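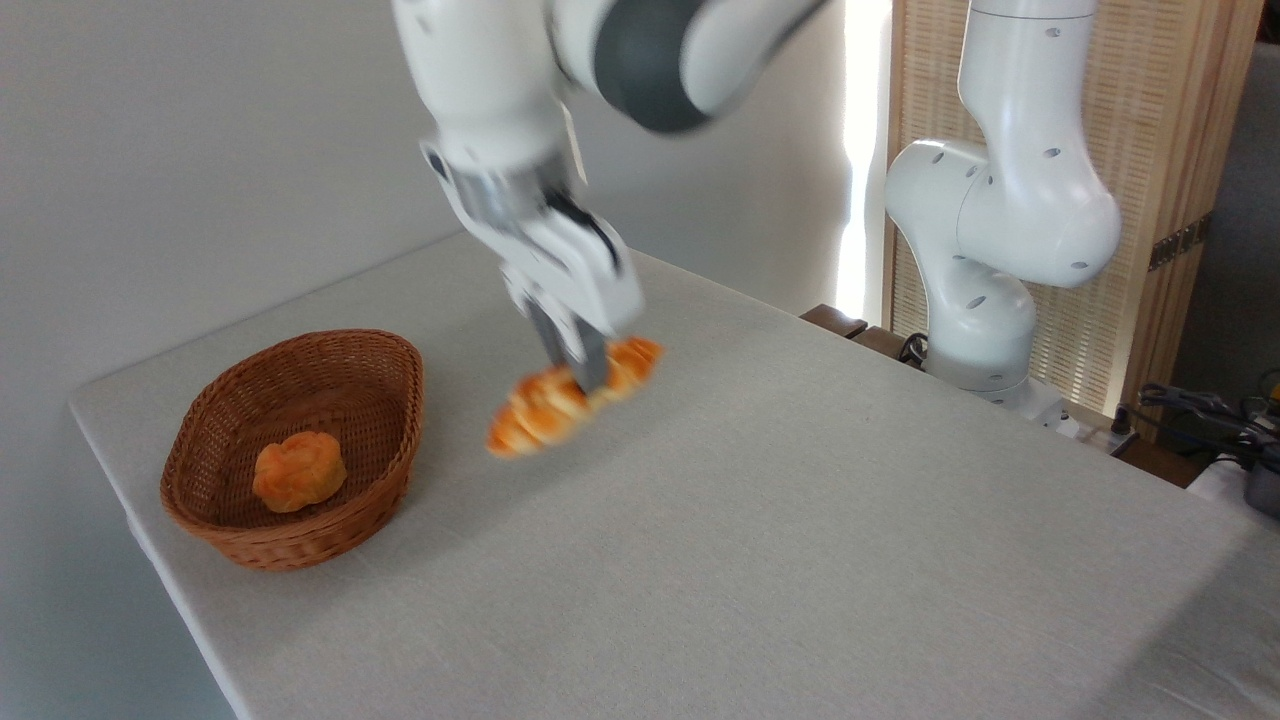 Category: Pastries and sweet breads

Sivholm crescent

The Sivholm crescent is a rolled pastry from the town of Sivholm, made from layers of yeast dough and butter. It belongs to the same family as the croissant, but the dough contains rye flour and rests for 8 hours before the rolling.

The baker Zdenka Georgiou sold it first in her shop at Drulside. In the older recipe the dough is folded five times, in the newer one only two. Each September the town holds a baking fair, where the crescent is eaten with plum jam.

See also: Gokby bun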